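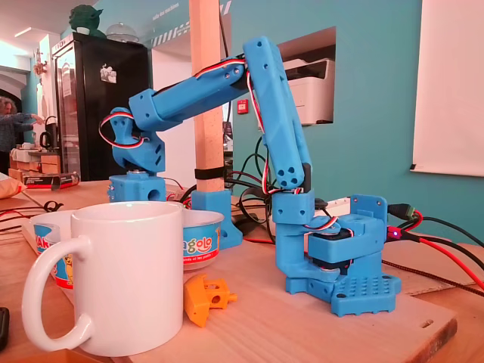
The Mudano large mug in white, on the work table.

Mudano Large Mug, white ceramic
Reviewed by Maëlys Lacroix
Price paid: $18 at Custico
Rating: 4 out of 5

I bought this mug in October after the handle came off my old one in the sink. I wanted something big enough that I wouldn't have to walk back to the kitchen every half hour, and I wanted it in plain ceramic. I have owned two insulated steel cups and disliked drinking from both of them. Tea tastes of the lid.

The Mudano comes in a few sizes. I have the large. It has been used every working day for nine months, mostly for black tea, sometimes for soup at lunch, and it goes through the dishwasher most nights.

Size and weight

It is a big mug. It takes everything I used to make in my old mug with a good amount of room left over, so milk goes in without any careful pouring. Full, it is heavy. I don't mind that, but my mother visited in the spring and used both hands, and after the second day she went back to the small cups. If you have sore wrists or fingers, pick one up in a store before you order.

The weight does help on a work table. My old mug was tall and narrow, and I knocked it over twice in one winter. I have bumped this one with an elbow more than once and it has stayed upright each time.

Handle

The handle is my favourite part. There is space for my fingers without my knuckles touching the side, which matters when the tea is fresh. I am left-handed, so the mug lives on the left side of the table with the handle out that way. Nothing about the shape favours one hand over the other.

The underside of the handle had a small rough spot in the glaze when it arrived. I could feel it but not really see it. I meant to send a note to Custico and never did. It has smoothed off a bit with washing, or I have stopped noticing.

Heat

Ceramic this thick takes heat out of the tea at the start. With a 2000 watt kettle there is no wait to speak of, so I swirl a splash of boiling water in the mug, tip it out, and then make the tea. Done that way the tea stays properly hot for 18 minutes on my kitchen timer and is still pleasant for a while after that. Without the warm-up it is noticeably cooler from the first mouthful.

The wide top lets heat out too. I lay a saucer over it if I get a phone call. Mudano doesn't sell a lid for the large size, and the one from my sister's Collet mug is too small and falls in.

Microwave reheating works, but the handle gets hotter than I'd like if you go past a minute. Soup is better heated in a pot and poured.

Cleaning and wear

The inside stained faintly brown by Christmas. Baking soda and a damp cloth took it off in one go. There are grey marks on the inside near the bottom from the teaspoon, and those need a paste cleaner and some rubbing. I have read complaints about the same marks on other white mugs, so I wouldn't hold it against this one in particular.

No chips so far. The foot ring is unglazed and a little gritty. It hasn't marked my wooden table that I can find, but I would be careful dragging it across anything with a soft finish. I lift it. On the top rack of our dishwasher it only fits at the outside edge, and the upper spray arm catches it if somebody puts it in the middle.

Compared with the Fladov

I had a Fladov mug at my last job, which is close in size and costs less. The Fladov has a thinner rim, and some people will prefer drinking from it. Its handle is too tight for me and the base is narrower. For a kitchen I would be happy with either. For a table where I'm working and reaching for things, I would pay the extra for the Mudano.

Who should buy it

Tea drinkers who pour big and have a sturdy wrist. Coffee drinkers who take a small cup will find it far too large, and it won't fit under the spout of most pod machines. It doesn't fit under ours.

I took off a point for the rough glaze and the missing lid. I have ordered a second one in the same size for the cottage.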